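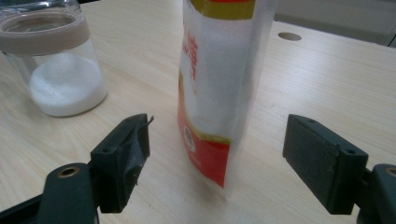

Issue 2
Demonstrator Programme: Frequently Asked Questions
Kukero Centre for Assistive Handling. Last revised June 9, 2021

Who may apply to be a demonstrator?
Any adult who can use both hands comfortably and can attend in person. No technical background is required. Applicants who have taken part in an earlier round may apply again, but are asked to repeat the induction.

What kind of tasks will I be asked to show?
The current round covers kitchen dry goods: picking up bags and packets, setting them upright, moving them beside a jar and putting them back. Contents are white and granular in many of the tasks, and a clear bag of this sort, standing on a pale tabletop next to a glass jar, is a typical starting arrangement. Pouring is reserved for demonstrators who have completed the second induction.

What is the difference between the hand-held tool and remote control?
With the hand-held tool, you carry the gripper yourself and carry out the task directly. With remote control, you sit at the Caltari station and move the arm from there. Both kinds of demonstration are used in training. Applicants may state a preference on the form, although places at the station are limited.

How should I hold the tool at the start of a task?
Begin with the two fingers fully open and short of the object. Pause, then approach at an even pace. Please do not push the object into place with the back of a finger unless the task card tells you to.

I have dropped a bag. Should I start again?
No. Finish the attempt if it is safe to do so, then press the grey key to mark it. Marked attempts are kept separately and are reviewed by Pavithra Mudaliar. If a bag has split, stop and call the room supervisor.

How many demonstrations are needed?
The target for this round is 1,000 accepted demonstrations. At the date of this revision 468 had been accepted, of which 458 were made with the hand-held tool. There is no individual quota.

Why was my demonstration not accepted?
The usual reasons are a hand passing in front of the camera, an object placed outside the marked area, or a long hesitation in the middle of a movement. A short note is sent with each decision. Questions about a decision should be put to Giorgia Mancuso within ten working days.

May I bring my own packets from home?
No. All items are supplied by the Centre. The contents must not be eaten, whatever the label says.

Is food allergy information available?
Yes. A list of the contents in use is kept at the Flakley Road reception desk and can be sent on request. Please declare any allergy on the application form.

The pad on my gripper finger is worn. May I carry on?
Report it before your next attempt. Jarmo Vuorinen will decide whether the tool stays in use. Demonstrators should not trim, glue or tape the pads themselves.

Are my face or voice recorded?
Sound is not recorded. The camera on the tool faces the work surface. Should your face appear by accident, you may ask for the recording to be removed.

When does the next round open?
Applications for the next round open in October. Enquiries should be addressed to Pirjo Toivonen, Programme Office.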